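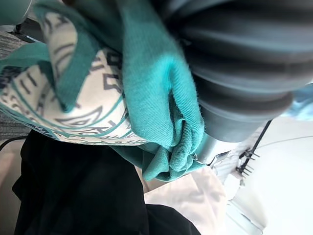
Where does the caregiver respite program stand this quarter?
We're open, we're taking guests, and the spring money is mostly spent on what we said we'd spend it on. The phone line is the one piece running behind.

So, a longer version for everybody at Akbari who asked for "the real story, not the spreadsheet" (the spreadsheet is attached too, sorry). Last time I wrote, the Totau house was still waiting on its fire inspection and I was answering the phone from my car. We passed the inspection in September and had our first overnight guests the same week. I was a wreck! The guests were fine.

For anyone new to the grant: we offer short stays to people who look after a parent, a spouse or a grown child at home. The caregiver comes to Totau for two or three nights, and a trained sitter from Flundance stays at their house while they're gone. We pay the sitter. The guest pays nothing, and we don't make them fill out an income form, which I know was a sticking point in the first round and which I'm still very glad we won.

Bookings
We can take up to 15 stays a month with the sitters we have now. We didn't fill all of them. Weeknights are slow and weekends have a waiting list, and I should have seen that coming, seeing that so many of our people have a brother or a niece who can only help on certain days. I've started calling folks on the waiting list to offer a weeknight first, and more of them take it than I expected.

The Bendelix booking calendar is okay now. It was not okay in the beginning. It kept letting people book a room without a sitter attached, so I'd get a happy confirmation in my inbox and then a stomachache. Their support desk walked me through a setting that blocks this, and we haven't had a mismatch since. I still keep a paper calendar by the phone and I'm not giving it up.
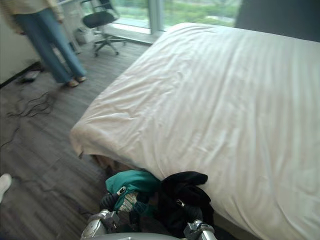

White duvet on the large bed.

Sitters
Quyên Đoàn has taken over sitter training and it shows. She added a home visit before each stay, so the sitter meets the person they'll be caring for while the caregiver is still there, and gets shown the pill box, the stubborn back door, the TV channel that has to be on at supper. It costs us an extra visit every time. I moved money over from the printing line to cover it, and you okayed that by email, thank you.

We lost two sitters over the summer, one to nursing school and one to a move out of state. Four new ones have finished training. I'd like a couple more who can lift safely, and Flundance is helping us look.

What guests tell us
We ask people to fill in a card when they check out. Mostly they write about sleep. After that it's breakfast, and being allowed to eat it late. One woman wrote that she sat on the porch and read the same magazine all weekend and it was wonderful. We've also had complaints: the upstairs hall light buzzes, the street is loud on trash morning, and the check-in letter has directions that send you to the wrong side of the park. I rewrote the letter. The light is on the list.

A few guests called home over and over the first evening and had trouble settling. Quyên suggested a set call time, 4 in the afternoon, so they know it's coming. We're trying it.

What's behind
The after-hours phone line. I planned to hire for it by now and the hours are just too awkward for the pay we wrote in. I'd like to talk about combining it with the weekend desk job, no new money needed. Could we do that on our next call? I'll send a draft job description ahead of it, along with the receipts for the porch railing that I left out of the last packet.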